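Dovine Packing Station Guide
Section 4: Sorting snack bags into cartons
Revised October 31, 2018

Use this section when you set up a two-carton sort for mixed snack bags. The cartons stand next to each other, and bags go from a single pile on the table into one or the other. For sealed cases and full pallets, see Section 6.

4.1 Before you start

1. Cover the table. A cloth or sheet with a printed grid works well and makes it easy to set the cartons square to the edge. Smooth out any folds.

2. Check the order slip. Each sort has a slip number, such as 3522, and a list of what goes in the left carton and what goes in the right.

3. Put out the bags for one sort only. Let them fall in a loose pile – there is no need to line them up or turn the printed side up.
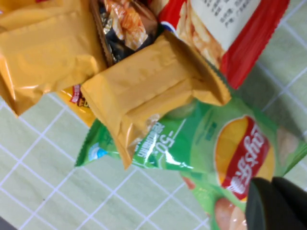 4. Look over the seals at both ends of each bag. A creased or wrinkled bag is fine to pack. A bag with a split seam goes in the reject tray.

5. Keep bags of the same color but different flavor in mind as you look. Plain back panels are easy to confuse, so turn the bag over and read the front before you decide where it goes.

Caution: Do not press down on the pile to make room. Chips break well before the bag shows any damage.

4.2 Placing the cartons

6. Open two cartons and set them side by side at the back of the table, against the wall. The pile stays in front.

7. Open all four flaps on each carton. Flaps left half closed will catch on the larger bags.

8. If a carton is being used again, check its old labels. Leave them on for an in-house sort. For anything going out to the Fullton store, cover them with a blank label.

9. Pack the large chip bags first, lying flat where the carton is wide enough. Small packets and wrapped pastries go in after them and fill the gaps.

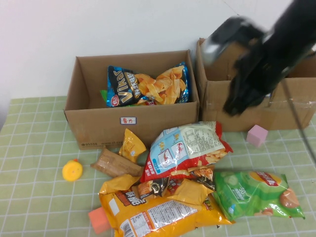

10. Move anything that is not on the slip to the side of the table. Toys and foam pieces are sorted under Section 5.

4.3 Checking the cartons

11. Look down into each carton from above and check the corners. Small items slide to the bottom, where it is dark, and they are often missed in the count.

12. Check the inside walls. A small spot where the top layer of paper has peeled does not weaken the carton. Replace the carton if a tear goes all the way through or if a corner has come apart.

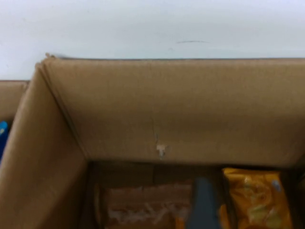
Items that are already wrapped in tape can go in as they are. Do not cut or peel the tape to see what is inside – check the item against the slip by size and shape, and write "taped" next to its line.

13. Compare both cartons with the slip and initial it. Slips are filed by number in the Thongsuk binder.

Note: A carton may hold no more than 16 bags of any size. If the slip lists more, start another carton and mark both with the slip number.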